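## 4. The postponed match and the people who postpone it

League rules across amateur hurling treat the postponement of a match as a finding of fact. The field is fit or it is unfit, the referee says which, and everyone goes home or gets changed. Our material from the 13 clubs suggests a looser process, in which the state of the grass is one consideration among several and seldom the first to be raised. This section deals with how the decision was reached, and Section 5 with what became of the matches afterward.

**Figure 2.** (a) Black hand-held gripper over a blue plastic bottle. (b) Open gripper fingers against an off-white surface. (c) Open blue cardboard box on a paper-covered table.

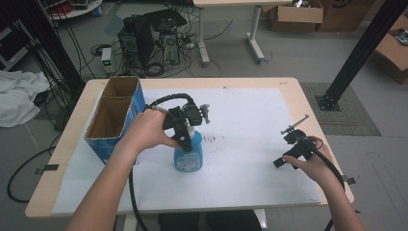
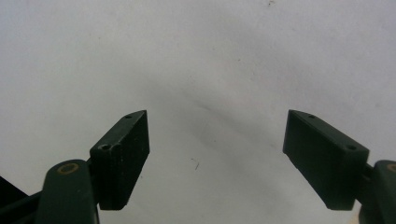
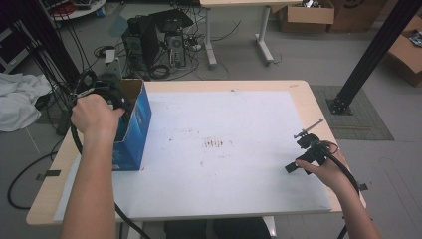
A club secretary who read an early draft objected that we had made the whole business sound crooked, when all anyone wanted was to avoid driving an hour to look at a puddle. The objection is fair, and we have tried to keep it in mind. Very few of the people we interviewed had ever told a lie about a field. Many had described one selectively.

### 4.1 The inspection

The rulebook used by all the clubs in our sample asks that the field be inspected on the morning of the match by "a competent person." It doesn't say what competence consists of. In practice the competent person is whoever lives nearest, and the inspection is whatever that person does between parking the car and getting back into it. We went along on several. One inspector walked both end lines and pushed a heel into the ground at each goalmouth. Another stood at the gate with his hands in his pockets, looked for a while at the far corner, which was the wet one, and said it would do. Both fields were declared fit, and both matches were played.

What surprised us was how rarely the inspection settled the matter. By the time anyone had walked anywhere, the two teams had usually been in touch since the night before, and each knew how many players the other could raise. A message sent at 9:40 in the evening asking "how is your field looking?" isn't really a question about the field. Our interviewees were open about this once they saw that we knew it too. As one manager put it, he had never in his life seen a field as wet as his was on the weekend of his full-forward's wedding.

The reply to such a message follows a form. A club that wants to play answers quickly and mentions drainage. A club that would rather not play answers slowly, says that somebody is going to have a look, and brings up the forecast. If both clubs bring up the forecast, the match is as good as off, although it may take until the following morning for the rain to be consulted. When one club mentions drainage and the other the forecast, things become interesting, and it was these cases that filled most of our notebooks.

### 4.2 Verach and Sheehan

The longest dispute we followed was over a league match between Verach and Sheehan, which was postponed 3 times and finally played in front of what both clubs agree was a poor crowd. The clubs agree on little else.

The first postponement was uncontroversial. It had rained since Tuesday, and a photograph passed around by Verach showed a duck. Sheehan accepted the duck. For the second, Verach again reported the field unfit, this time without wildlife, and Sheehan replied that one of its own members had driven past that morning and seen under-tens training on it. Verach's answer was that the under-tens are lighter. We have spent more time on this answer than it may deserve, but it seems to us a real argument about what fitness means. A field can bear some uses and not others, and the rule as written makes no room for that. It also happened that Verach's goalkeeper was away.

The third postponement was requested by Sheehan, on the ground that the rearranged date clashed with a funeral. The rulebook permits this where the deceased is "closely connected with the club." Verach asked how closely. This was felt by Sheehan to be in bad taste, and by Verach to be a reasonable reading of the rules, and relations between the clubs have been correct ever since. Both sides made a point of telling us that there was no bad feeling, in Sheehan's case before we had asked.

We don't claim that either club acted in bad faith. Each had a weakened team at the moment it found a reason to wait, but amateur teams in this league are nearly always weakened, and a club that only ever postponed at full strength would be hard to imagine. What the case does show is that the grounds for postponing move around. The field served until it was disputed, after which another ground was found, and at no stage did anyone propose the plain one – that they would prefer to play with their goalkeeper.

### 4.3 What the software changed

Midway through our fieldwork the league adopted Flovaveo, a scheduling app, in the hope of bringing some order to all this. A club that wished to postpone now had to pick a reason from a list of 4: weather, facilities, bereavement, other. It had to do so by a fixed hour, and the opposing club could then accept or contest.

The effect on honesty was small, and the effect on vocabulary was considerable. Under the old system a secretary had to compose an excuse, and the excuse had to be good enough to say on the phone to someone he would meet in a supermarket. Under the new one he pressed "weather." Several interviewees told us, a little sheepishly, that they found this easier. The phone call had put a price on postponing, payable in embarrassment, and the app had abolished the price while keeping the product.

"Other" was hardly used. We had expected it to fill up with everything the remaining reasons couldn't hold, but it seems that picking it was taken as an admission. A secretary who had 2 players stuck at an airport chose "facilities," and when we asked him about it he said that an airport was a facility.

The fixed hour had consequences too. It had been set for the evening before the match, so that nobody would travel for nothing, and it meant that decisions about the ground were being made in the dark. A few clubs took a flashlight out. Most relied on what they remembered of the field from the last time it had rained that much, and this is perhaps no worse a method than standing at the gate. It did mean that the morning inspection, which stayed in the rules because nobody had taken it out, was now carried out on fields where the question had already been closed. We watched one of these in December. The inspector found the ground hard and dry, noted as much, and locked up again, the match having been called off for weather some twelve hours earlier. He seemed pleased with the condition of the grass.

### 4.4 Sponsors and the second field

One possible remedy is an artificial surface, which can't plausibly be called waterlogged. The Vaditex field, named for the firm whose sign hangs along its fence, was offered to every club in the league as a fallback for matches threatened by rain. Take-up was poor. The stated objections were to do with burns, bounce and the cost of suitable footwear, and we don't dismiss any of them, having tried the surface ourselves and regretted it. But the timing of the objections is worth noting. They came up far less often among clubs with a full panel that weekend. A manager who had called the surface a disgrace early in the season asked for it by name later on, when his side needed points and the opposition was missing its midfield.

It follows that a count of postponements by stated cause, of the sort kept by the league and used in earlier work on weather and participation, should be handled with care. The category "weather" in these records holds a good deal of rain. It also holds christenings, hangovers, hamstrings and at least one concert. We return to the difficulty in Section 5, where we compare the recorded causes with rainfall and find the two on nodding terms.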